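Ceasefire monitoring in the Brudeo valley: what goes into a violation report

17/02/2019

The Gronow arrangement separates two armed forces along a river line in the Brudeo valley. It has held, by the standards of such arrangements, since the signing in May last year. Both sides accuse each other of breaking it most weeks. The job of sorting those accusations falls to a small verification office at Clistier, the only crossing point on the line that is open to civilian traffic.

The head of the office agreed to an interview on condition that she was not named and that individual incidents still under review were left out. She served as an army surveyor before moving into monitoring work, and she answers questions in the order in which they are put.

She began with terms. A “complaint” is a written statement by either party that the other has done something the arrangement forbids. An “incident” is something her own staff have established took place. A “violation” is an incident that breaches a named article. “The press uses all of these to mean the same thing,” she said. “So do both delegations when it suits them. If you read that there were 252 violations in the first period, that figure is the number of complaints. It came from our own summary table and somebody took it from the wrong column.”

The table has since been redrawn so that complaints are printed on a separate page. She has asked for a correction in two places and received one.

Under the arrangement, a complaint must reach Clistier within 8 hours of the event. It has to give a grid reference, a time, the type of weapon or movement alleged, and the post from which it was seen or heard. A complaint that arrives late is recorded but not investigated unless the other side agrees. This rule was disputed in the talks, and one delegation still considers it unfair to posts in the upper valley, where radio contact is poor after dark.

“They have a point about the radios,” she said. “The answer is a relay on the ridge, and the relay was agreed in principle. What was not agreed is who guards it. The ridge is inside the zone, so neither army can put men there, and we are unarmed. It has been on the agenda of every joint meeting. I expect it to be on the next one.”

Late complaints cause trouble for a plain reason. Most of what the office can establish depends on marks in the ground, and these do not last. A mortar round leaves a shallow crater with a spray of small scars spreading mostly forward of the point of impact, and from the shape of it a trained person can give a bearing back to the firing position. Rain softens the edges. Livestock walk through it. Farmers, who have reason to want their fields level, fill it in. Where the crater is sharp, her staff will give a bearing with a stated margin of error. Where it is not, they write “direction not determined”, and the report goes out in that form.

That phrase is the one most often attacked. Asked whether it protects the side that fired, she took the question seriously. “It protects nobody in particular. If you look at the whole run of reports, it falls on both parties. What it does do is disappoint whoever complained, because they know, or believe they know, where the round came from. Often they are probably right. We are not paid to be probably right. When a report names a party, that party's government gets a formal note, and there may be a penalty under the annex. I would want the bearing to be good.”

The penalty annex is short. A first confirmed violation in any sector leads to a note. A second in the same sector within 20 days leads to a meeting of sector commanders at Clistier. A third allows the guarantor states to hold back part of the reconstruction payments due to the party at fault. The third step has not been used. In her view, this is partly because sector boundaries were drawn through the places where firing was most common, so that repeated incidents tend to be divided between two sectors. She raised this in writing. She was told that the boundaries followed the administrative map.

Was that true? “Yes, it was true. The administrative map happens to have that effect. Somebody may have noticed it at the time and somebody may not have. I don't have evidence either way, and I don't write about what I can't show.”

Movement of heavy weapons is handled separately. Artillery and armoured vehicles have to be kept at declared storage sites, and inspectors are allowed in with four hours' notice. The office had asked for no notice at all. The parties had asked for a full day. The number finally written into the text was reached late in the talks and, as she understands it, had no technical basis. “You can move a battery in 4 hours. You can move it and sweep the yard. The value of the inspection is that they then have to move it back, and that is a thing that can be seen from a hill.”

Inspectors check serial numbers against the declared list. Where a weapon is missing, the site commander may say that it is away for repair, and the arrangement allows this provided a repair slip is shown. The slips are issued by the same army that holds the weapon. She would like the repair workshops to be declared sites as well. One party has accepted this. The other has said that its workshops also service vehicles unrelated to the arrangement, and that opening them would go beyond what was signed.

“On the text alone, they are correct,” she said. “I say so in the report. I also say what follows from it, which is that a weapon under repair is a weapon we can't account for. The reader can put the two sentences together.”

There has been criticism from outside as well. A number of rights groups have argued that the office should publish its reports in full on the day they are sent to the parties. At present a short version comes out after each joint meeting, with grid references removed and civilian witnesses left unidentified. The groups say the delay gives both governments time to prepare their denials. She accepts that this happens. She does not accept that full publication would be safe, at least for witnesses in the villages nearest the line, where a grid reference may point to a single house.

A middle course has been put forward: publish at once, with locations rounded to the nearest sector. Her office supports it. It needs the consent of both parties, and one of them has attached a condition about the wording of the cover page, which uses a place name the other side does not recognise. The name in question is for a stream.

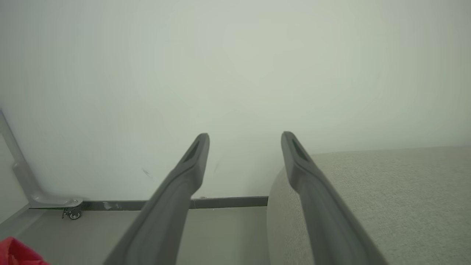
Staffing is the matter on which she was most direct. Monitors are lent by contributing states for fixed terms, and the terms are short enough that a person leaves soon after learning to read the ground. Handover is done by interview and by file. The interview with us took place in a room used for the same purpose, against a plain off-white wall, and she mentioned the wall herself when asked how a new monitor is briefed. The practice in earlier missions she had worked on was to brief people in front of a large situation map. She prefers the bare wall. A map with last month's incidents pinned to it, she said, teaches new staff where to expect firing and from which side, and they then hear it from there. New arrivals at Clistier read the arrangement first, then the method manual, and are given a working map of their sector when they go out to it.

She was asked whether this made any measurable difference. She said she had no figures that would stand up. Sound bearings taken by new monitors are compared with crater bearings where both exist, but such cases are few, and the wind in the valley makes sound an unreliable guide in any case. The manual tells monitors to record what they heard, the time and the direction they were facing, and to leave the type of weapon blank if they are in doubt. Many do leave it blank. Headquarters has queried this more than once.

The mandate comes up for renewal in May. Both parties have said publicly that they want the office to continue. In private, according to her, each has proposed changes. One would like monitors withdrawn from the upper valley during winter. The other would like complaints from civilians to be accepted directly, without passing through a military post. She is against the first and in favour of the second, with the reservation that the office would need interpreters it does not have.

“A farmer who comes to the gate now has to be told to go and report it to the army,” she said. “Usually that is the army he is complaining about. We take his name and we give him water and we explain the procedure. Then we put in our log that a person came to the gate.”

Those log entries have no standing under the arrangement. They are kept in a separate book, in date order, and the book has been offered to the guarantor states for the renewal talks. When we spoke, none had asked to see it.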